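Projects > Sismont > Bench notebook > Memory insertion by demonstration

October, second entry

Goal for this session: collect teleoperated demonstrations of the memory step on the Dell tower, clean enough to train on. Previous set was recorded by hand guiding and I no longer want to use it. With a hand on the wrist the force readings are mostly the hand. Keeping that data only for the free-space approach, where contact forces do not matter.

Setup. Tower on its side on the slatted bench, side panel off, board facing up. Parts fixture to the left of the case. Arm comes in from above. Control is through the Vornier leader arm, scaled one to two, so a large hand motion gives a small motion at the tip. Tried one to one first and gave up after a few attempts. It is fine for picking and far too twitchy over the board.

Fixture position was taught again before starting. It had shifted toward the case since the last entry and the taught pick pose was landing on the edge of the module. Tightened both clamps and marked the slats with tape so this can be checked by eye.

Demonstration procedure as run:

1. Home the arm, zero the force sensor with the gripper open and nothing touching.
2. Pick the module from the fixture. Grip at the middle of the long edge.
3. Lift straight up until clear of everything in the fixture, then cross to the case.
4. Stop above the slot. Hold for a full second. The segmenter needs the pause to cut approach from insertion.
5. Lower until first contact, correct yaw, then press.
6. Open, back off straight up, home.

Step 4 is the one that gets skipped when the operator is tired. Any episode without the pause has to be cut by hand later, so please do not skip it.

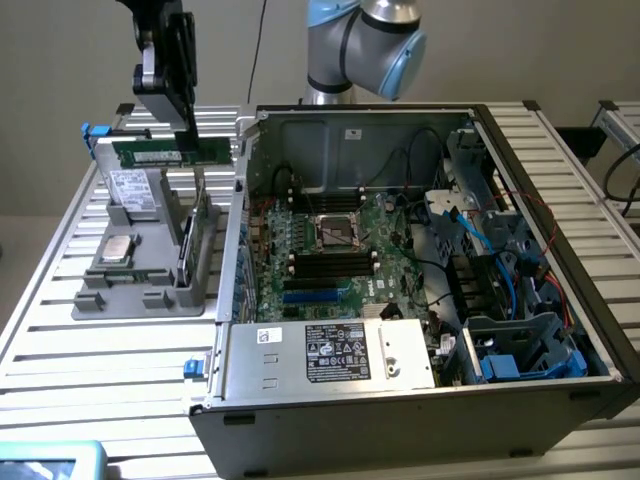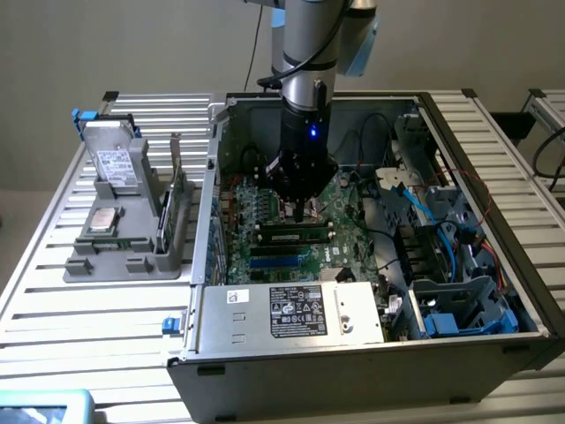

The second one has the gripper in over the board, fixture at left.
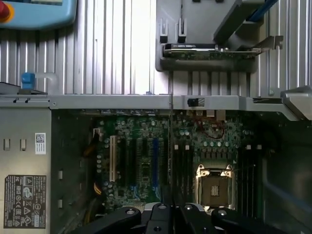
Wrist camera.
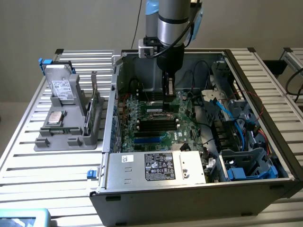
Szewczyk annex, October

Recorded 29 episodes. Kept 24. The five rejects: two dropped modules during the lift, one with the force sensor not zeroed, two where the module went in at one end and I pushed anyway. The last two are bad habits and the policy will copy them if they stay in. They are moved to the failures folder, not deleted.

Median episode length is 14 seconds from leaving home to release. The spread is nearly all in step 5. Yaw correction is slow because the operator has no feel for it. On the wrist view the fingers cover the bottom center of the picture, so once the tip is low the slot end has to be judged from the side camera. I ended up watching the side view for height and the wrist view for yaw, switching between them. Works, but the switching shows in the data as short stalls. Filtered stalls under half a second and left the longer ones alone.

Force on first contact was higher than I would like in the early episodes and settled down once I lowered the speed cap. Cap is now 7 mm/s below the stop height. Above it, unchanged.

Notes on the gripper:

- The fingers fit between the neighboring slots with very little room. An approach tilted toward the rear of the case touches the latch. Come in vertical.
- Grip force one step down from default. Default flexes the module slightly and it springs when released.
- The cable loop along the arm needs watching when the wrist is turned past its usual range. No snag this time, but I stopped one episode early to look at it and restarted. That one is not in the count.

Replayed three of the kept episodes open loop with the case untouched. All three seated. Moved the case over by a few millimeters and replayed again, and all three missed, as expected. That is the reason to train on these and not just play them back.

Training run started with the Plultura defaults, wrist and side camera both on, force as an extra input. Chunk length left alone for now. If the stalls turn up in the output I will shorten it before touching anything else.

To do:

- Vary case position between episodes. Everything so far was taken with the case against the stop, which makes it too easy.
- Do a set with the processor from the fixture once memory is reliable. Different grip, and the socket will not forgive a drop.
- Second operator for the next set. One person's motion is too uniform.
- Check time offset between the two cameras. The side view looks a little late on fast moves - could be the display only.
- Label the failures properly. "bad" is not a label.

Comments (4)

benchrat
On the yaw problem, have you tried locking roll and pitch on the leader once you are at the stop height? We did that for connector work and the operators got faster after the first few tries.

author
Not yet. The mode exists on the leader but it jumps when it engages. Will try it with the arm well clear of the case first.

kl_2
Agree on keeping the failures. Could you also keep the one you stopped for the cable? I want an example of an operator abort for the episode checker.

author
It is in the scratch folder, not renamed. Take it before the next cleanup.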